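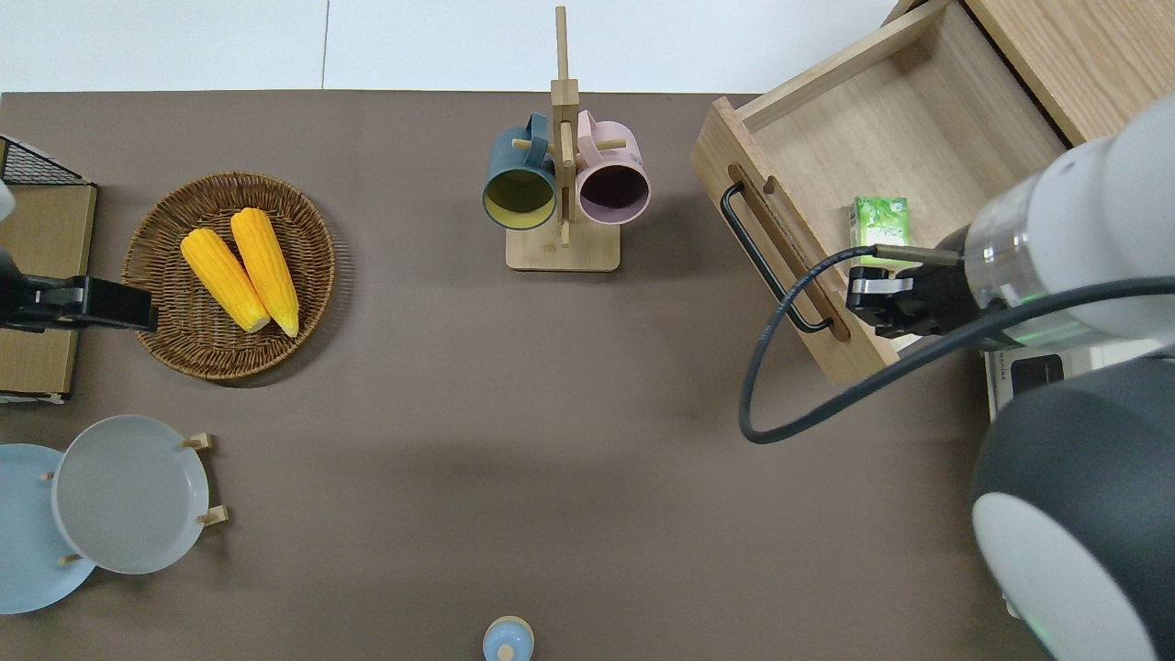 Unit 5. Planning and Budgeting for a Two-Arm Tabletop Workstation

Course notes for the module Equipment Planning in Automation

1. What this unit covers

In the previous unit we compared types of robot arms by reach and payload. Now we start from the other side: the department has agreed that a two-arm station for household handling tasks should be bought, and you must write the plan and the budget. Most students begin by asking which arm is the best. I would ask you to leave this question for the second week of your work. The first week is for the task, the table and the room.

Please read sections 2 to 5 before the class on Tuesday. Section 7 is the assignment.

2. Start from the task list

Write down what the station must handle before you open any catalog. For a kitchen type of station, the list usually includes mugs on a mug tree, plates in a peg holder, food items in a basket, and a drawer with a bar handle. Every one of these asks something different from the equipment.

Mugs. A mug hanging by its handle must be lifted off a short peg. The gripper needs enough opening for the handle or the wall of the mug, and the wrist needs enough rotation to follow the direction of the peg. Ask the supplier for the opening of the gripper in millimeters, with the fingers mounted. The figure in the brochure is sometimes given without fingers.

Plates. A plate is thin and wide. When the gripper holds it by the rim, the weight is far from the wrist, so the torque matters more than the payload. Students often check only the payload and are surprised later.

Basket contents. Things in a basket lie at an angle and touch the walls. Two ears of corn in a round wicker basket are a good case to think about: the shapes are long, the basket has a raised rim, and the gripper has to come in from above without pushing the rim. Check the outside width of the gripper body, which can be much bigger than its fingers.

Drawer. Pulling a drawer is a motion in a straight line with contact. The arm has to keep hold of the handle while the load changes. If the cabinet is light, it will slide on the table, so it must be fixed. Brackets or clamps for this purpose are cheap, but they must appear in the budget, otherwise they are bought from somebody's pocket.

3. Table, layout and reach

Draw the table from above, to scale, on paper. Put the two arms at opposite sides and draw the reach of each one as a circle. Then mark three zones: the zone only the left arm can reach, the zone only the right arm can reach, and the common zone in the middle. Objects that need both arms must be placed in the common zone, or it must be possible to bring them there.

Leave some free surface in the lower middle of the table. Many beginner layouts fill the whole area with props and then there is no place to put down a mug. The free surface costs nothing, but it makes the table bigger, and a bigger table may ask for longer arms. You can see how one decision pulls the next one behind it.

Consider also the height of the things. A mug tree is tall compared with plates. An arm which moves over the table at a low height can meet the upper rod of the tree. In your drawing, write the height next to each object.

A matte surface is preferred for the table if cameras are used. Shiny surfaces give reflections, and these can be a problem for the vision software. If part of your work area is tiled or glossy, note it in the plan and allow some time for the lighting.

4. Cables

I give cables their own section, as they are forgotten in almost every budget I have read. A device at the end of the arm normally needs power and a data connection, and often this runs as a thick cable outside the arm. It needs a certain loop so the wrist can turn. If the loop is too short, the connector is pulled. If it is too long, it lies over the table and catches on objects, and a drawer handle is a typical place where it catches.

In the plan please state:

- the length of every external cable, including the loop
- where the cable is held to the arm, and with what kind of clip
- the number of spare cables (at least one for each type)
- the delivery time for a spare

The last point is important. In our own laboratory the station was standing still for 37 days one spring while we waited for one cable. The cable was cheap. The loss was in the time of the people who had planned their work on it.

5. The budget sheet

The budget sheet has five groups. Use the same order in your assignment, so that I can compare the sheets.

Group A. Main equipment. Arms, controllers, grippers, mounting plates. Ask if the controller is included in the price of the arm. At Vesberg, the supplier from which we have the sample offer, it is included. At Flevau it is a separate line, and the offer looks cheaper at first for this reason.

Group B. Sensing and computing. Cameras, camera mounts, the computer, network parts. Do not reuse an old office computer in the plan unless you have tested it.

Group C. Furniture and fixing. Table, frame, clamps, brackets, and a mat or cover if it is needed.

Group D. Props and consumables. Mugs, plates, racks, baskets, small packets, gripper pads. Buy props in double quantity. Mugs are dropped, especially in the first weeks, and when a shop stops selling a model, you cannot repeat the old measurements with the same object. In the sample budget the props cost $408 for the double set, a small amount next to the arms, but this line is the first one that people cut.

Group E. Running costs. Service contract, training, insurance, electricity, spare parts, and the hours of a technician. Calculate this group for the full planned life of the station and not only for the first year.

To these five groups you add a reserve. For a first station I advise about $2,000 as a minimum reserve, even when all offers are fixed. Write it as a visible line with its own name. When the reserve is hidden inside other lines, the finance office will find it and remove it, and they will also trust the rest of your sheet less.

6. Comparing offers

Get at least three offers for group A. The offers in the course folder come from Vesberg, Flevau and Damia. They are not written in the same form, and part of the exercise is to bring them into one table. Please compare the following points:

- price with delivery and installation
- what is in the box and what is an option
- warranty period, and if it covers the gripper
- delivery time of the arm and, separately, of the gripper
- software license: one payment or yearly payment
- where the repair is done, and who pays for the transport

The yearly license needs special attention. In the Damia offer the license is $338 per arm per year. For two arms this must be doubled, and then multiplied with the years of use. Every year there are students who write it once, for one arm, and their comparison then has the wrong winner.

Also ask each supplier for a demonstration with your own props. A robot that moves foam cubes very well does not necessarily take a mug from a peg. Send a box with two mugs, a plate and a small packet, and ask for a video without cuts. Most suppliers accept this when the order is big enough. If a supplier refuses, write it down in the table without comment.

7. Assignment

The Yeon project (see the separate description) needs one two-arm station for kitchen objects. Work in pairs and prepare:

1. A task list with at least six handling tasks, and for each task the requirement it puts on the gripper, the wrist or the table.

2. A scale drawing of the table from above with reach circles, object positions and object heights.

3. A cable plan according to section 4.

4. A budget sheet with groups A to E and the reserve, calculated for five years.

5. One page with your recommendation. Name the supplier, give the reasons, and say which requirement would change your decision if it became stricter.

The drawing may be made by hand if it is clean and the scale is written on it. Prices in other currencies should be converted, with the rate shown at the bottom of the sheet. If a price is missing in an offer, do not guess it. Mark the cell as open and write the question you would send to the supplier.

Grading: the budget sheet and the drawing have equal weight and together make the larger part of the grade. The recommendation page is graded mainly on whether it agrees with your own numbers.

8. Before you hand in

Check that each object in the task list is also in the drawing and in group D. Check that the drawer cabinet is fixed to something. Add up the sheet a second time with a calculator, also when the spreadsheet does it for you, and put both names on the first page.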